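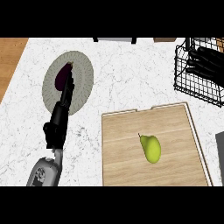

Chapter 3
How a Local Council Makes a Decision

In the town of Tultport, the council has 12 members. They meet in the evening, at 7 p.m., in a room above the public library. Most residents never visit this room, but the decisions made there reach them through the price of parking, the hours of the swimming pool and the condition of the roads.

In Chapter 2 we studied how members are elected. In the present chapter we study what they do after the election, and by which steps a proposal becomes a local rule.

3.1 The proposal

Every decision starts with a written text. A member of the council can write it, or a department of the town can prepare it. In Tultport, residents can also bring a proposal if they collect 196 signatures. The text must say what will change, who will pay for it, and from which month it will apply.

Let us take one case, to which we will return several times. In January, residents of the Nader district asked the council to close Lawal Street to trucks at night. The street is narrow, and drivers use it as a short way to the Cerilis warehouse. The owners of the warehouse were against the proposal. They argued that the longer road would cost them time and fuel.

3.2 The first reading

At the first reading the council does not vote on the proposal itself. The clerk reads the title aloud, and the members decide if the text is ready for discussion. They have three choices: to accept it for discussion, to send it back for correction, or to table it.

The word "table" needs some care. In the United States, to table a proposal means to put it aside, sometimes for a short time and sometimes forever. In Britain the same word means almost the opposite, to bring a proposal forward. A student who reads newspapers from both countries should keep this difference in mind.

The Lawal Street proposal was sent back, as it did not say who would pay for the new signs. The residents corrected the text and gave a cost of $2000.

3.3 Public comment

Before the second reading, the council must hear the public. Each speaker in Tultport receives 3 minutes. The members listen, but they are not required to answer.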